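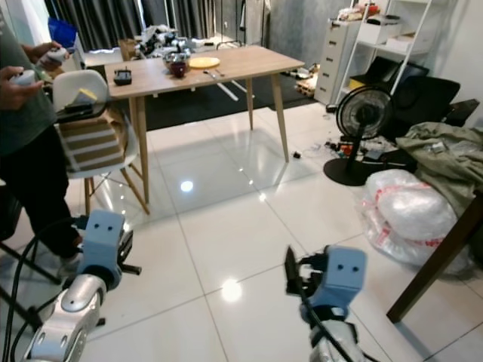
Does anyone know how often the Gurine river sensors report to the flood model?
Every 30 minutes, unless the level is rising fast – then it drops to 2.

ocabello
The Prornanstead gauge was silent for most of October. I wouldn't trust a forecast built on that.

kadir_o
One gauge out of 13. The model fills gaps from upstream.

ocabello
It filled them badly. We got a warning and the road stayed dry.
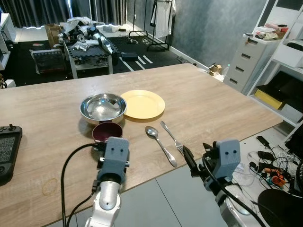

Steel bowl, yellow plate, spoon and fork on the table.

piras552
I'd take a false warning over a missed one.

kadir_o
Same. Olga, send them your dates – they do check.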